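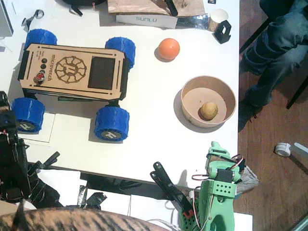
What makes a robot a robot? It's a bigger question than it sounds, and when we asked it at our club we got 40 different answers, some of them very silly indeed. Usha Shetty, who started the club one May, likes to say that a robot needs to do three jobs: sense, think and move. A toaster moves (well, the toast does) but it doesn't do much thinking!

Let's start with moving, as it's the bit everybody wants to get to. A rover is a robot that travels along the ground, and most rovers do it on wheels. Have a look at the bottom of your wellies. Those bumps and ridges help you grip the ground, and ridges on a wheel can do the same sort of job.

Where do you get a wheel like that? You can print one! A 3D printer melts plastic and lays it down in a thin line, then puts another line on top, and another, until there's a whole solid shape. It is very slow – one of Zeyu Jin's wheels had 107 layers, and he sat and watched nearly all of them. 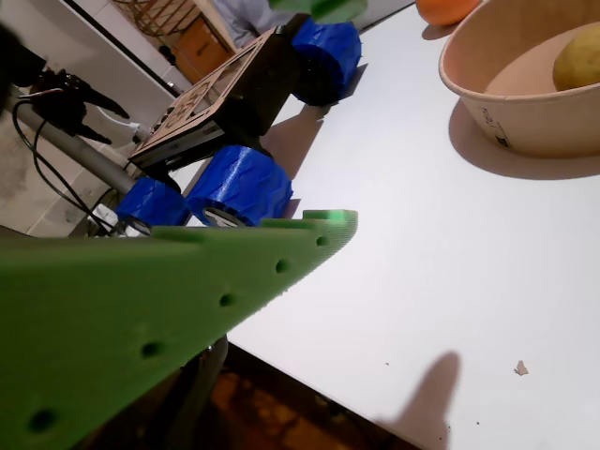
Ullolia Young Robot Makers

Run your fingertip over something that's been printed and you can often feel the layers, like the edges of the pages in a closed book. Wood is different. For flat pieces we like to use a laser cutter, a machine with a beam of light so strong that it can slice out slots and patterns.

Then comes the thinking. A robot only does what its program tells it, step by step, so try this at home: ask a grown-up to be your robot, and guide them to the kitchen using only "forward", "stop" and "turn". Mind the furniture – and do let them have a go at bossing you about afterwards.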